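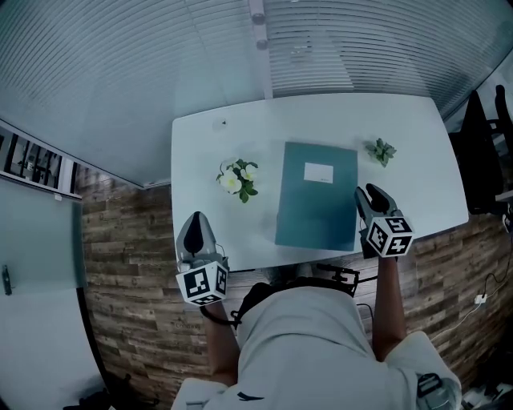 Green folder on the white table, flowers to the left.

21 Aug 2018 - finds lab, Skinham assemblage

Good day at the bench. Finished the first pass through the pottery from the lower ditch fill and I now think we have been reading it wrong, in a way that makes the whole thing a lot more fun.

Totals first so I don't lose them. 517 sherds from the ditch, all contexts together. 80 of those are rims, and 16 of the rims have enough arc left to get a diameter off the chart. I did the sixteen twice, morning and afternoon, without looking at the first set of numbers. Only one moved by more than a centimeter, and that one is warped (overfired, with a nasty bulge under the lip), so I'm leaving it out of the size plot.

What I expected was a mixed bag of household rubbish: cooking jars, a few bowls, maybe a storage vessel or two. What came out is bowls. Bowls and more bowls, wide and shallow, nearly all in the same sandy fabric with the crushed shell in it. The jars are there but they are small pieces with rounded, tired breaks, and they come mostly from the top of the fill. The bowls have crisp edges and big surfaces. I had four from the lowest context that joined straight off the tray, which almost never happens to me!

So, two different histories in one ditch. The jar bits look like they had been kicking about on a surface for a good while before they washed or got shoveled in. The bowls went in fresh. If those joins keep coming I'd say they were broken close by and dumped in one go, or close to it. A meal? A big one? I'm getting ahead of myself, but I did write FEAST?? on the tray card and then rubbed it out and then wrote it in again smaller.

Graham came by after lunch and was properly skeptical, which was useful. Graham Mapplebeck's point, for the record: sandy shell fabric breaks differently from the gritty jar fabric, so fresh-looking edges could be partly the clay. Fair. He also asked if the digging was even, top to bottom, and it wasn't. The lower fill was all sieved and the upper fill was hand-picked except for the samples. That would give me more small stuff from the bottom, though, and I've got less, so if anything the difference is stronger than it looks. He granted that one.

To deal with the fabric question I want to run a little tumbling test. Make up test tiles in both recipes, fire them the same, break them, then put them in the drum with gravel and pull a few out at intervals. Wekenari still have the drum from the flint project and say we can have it for a couple of weeks. Need to ask what gravel they used so the results can sit next to theirs.

Residues. There is a dark crust inside 8 of the bowl sherds, never outside, and always low down near the base. I haven't washed any of these and please would everyone else not wash them either. They are in foil in the blue-lidded crate with a note on top. Bare hands off as well, sunscreen and hand cream show up in lipid work like a lighthouse. I'd like to send three to begin with and hold the rest back.

Recording notes, mostly for whoever takes over the trays next:

- Rim codes follow the Sharifi type list, but I've added two. B7 is the everted bowl with a flat top, B8 is the same with a finger groove just inside. Sketches on the back of the code sheet.
- Weights are dry, after two days on the rack. Ignore the first page of weights, the scale hadn't been zeroed with the tray on. Redone on page two.
- Joins are marked in pencil on the break, small arrow and a letter. No glue yet.
- Context 8 is not a pot count, it's the recut. I muddled these on the spreadsheet and spent a stupid half hour wondering where my rims had gone.

The Pristik pottery is the obvious thing to compare with. Same river, same sort of ditch, and I remember shallow bowls in the report, though not whether anyone looked at wear on the breaks. If the sherds were kept by context I could go and do the edges by eye in a day. Have drafted an email to the store.

One sherd I just want to mention because it made me so happy. Base of a small bowl, and on the underside a thumbprint, pressed in deep while the clay was soft, ridges and all. Somebody picked it up a bit too early. I showed it to everyone in the building.

Still to do: body sherds from the upper fill, thickness on the bowl bases, order more foil, find the good calipers.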